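3.2 Collecting demonstrations

All demonstrations were recorded on one workstation, which we call Forkeck. The arm is mounted behind a perforated table, and a wooden board is placed on top of the table as the work surface. The task set uses small plastic blocks that differ in color and shape. Each episode starts from a new arrangement, and the operator is given one short written instruction, such as "push the red star next to the blue cube." The arm is only allowed to push. It does not grasp or lift.

Operators moved the arm with a handheld controller while looking directly at the board. Tip height was held fixed by the control software, so the operator commanded motion in the plane only. We had 3 operators, and each completed a practice period of 28 episodes that were not kept. Arrangements were set by hand from a list produced in advance. We asked operators to follow the list loosely and to leave enough room between blocks for the tip to pass. Figure 3 gives one arrangement.
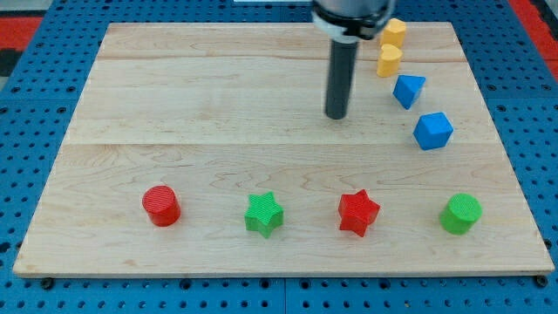
Figure 3. Blocks on the wooden board, with the tip of the arm above it. Cylinders and stars each come in red and green.

Because several shapes appear in more than one color, an instruction that names only the shape can be ambiguous. The instruction writer, Ustach, therefore checks each sentence against the arrangement list and adds a color word wherever the shape alone would match two blocks. Color alone is never used if two blocks share it. In an early version we skipped this check, and the operators resolved unclear sentences in different ways. Those episodes were dropped.

An episode ends when the operator presses a button or when 84 seconds have passed. Timed-out episodes are stored but marked, and they are not used for training in Section 4. After filtering, the set holds 562 episodes. Two of the authors reviewed the recordings separately and marked an episode as failed if the named block was not touching its target at the end. Where they disagreed, the episode was watched again by both.

We did not balance the set by block. Stars are harder to push in a straight line than cylinders, since contact on a point tends to turn them, and the operators often needed a second or third push. We kept these corrections in the data. Removing them, as in the Halilović baseline, gives shorter episodes but leaves the policy with few examples of recovery.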